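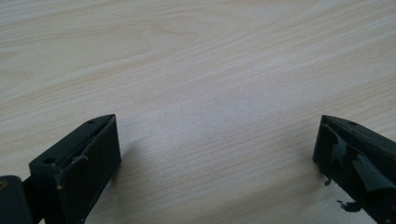 Tabletops and Work Surfaces, Urbridge Shop
Gallery 4: Pale Wood Tops
Posted 12/30/18 by Kilian Aebischer

This page records the pale wood top from the Gistedville order. It covers grain, color, finish and care. Earlier galleries cover the dark tops and the painted bases.

Grain. Most of the surface is straight-lined, with thin tan streaks over a cream base. One area carries a broader cathedral figure, with faint wavy contours arching across the straight striping. Boards with this figure were accepted under the Widmer grading sheet, which allows it anywhere on a top except across a glue line.

Color. Light beige. The middle reads brighter than the corners, so color should be judged from a sample and not from a screen. Samples are cut from offcuts of the same order and can be mailed on request.

Top no. 577
Finish: clear, low sheen, 2 coats, sanded by hand between coats.
Final sanding: with the grain, Jonas Ammann.
Inspection: Nosipho Nkosi, November.

Base
Solholm trestle pair, supplied flat. The top is held by nine screws through slotted plates. The slots run across the grain to allow for seasonal movement. Do not overtighten the screws, and do not replace the plates with fixed brackets.

Care
Wipe with a damp cloth along the grain, then dry. Do not use scouring pads or wax polish. Wait 30 days after delivery before placing rubber feet or mats on the surface; the finish continues to harden during that time. Small dents can be raised with a damp cloth and a warm iron, but the spot will need a thin new coat afterward.

Ordering
Tops of this type are made to length. The cathedral figure cannot be specified by position. Customers who want straight grain only should say so when ordering, as boards are selected before glue-up. Questions on stock go to So-ying Wei. Questions on delivery and assembly go to Ewan Rutherford at the Urbridge counter.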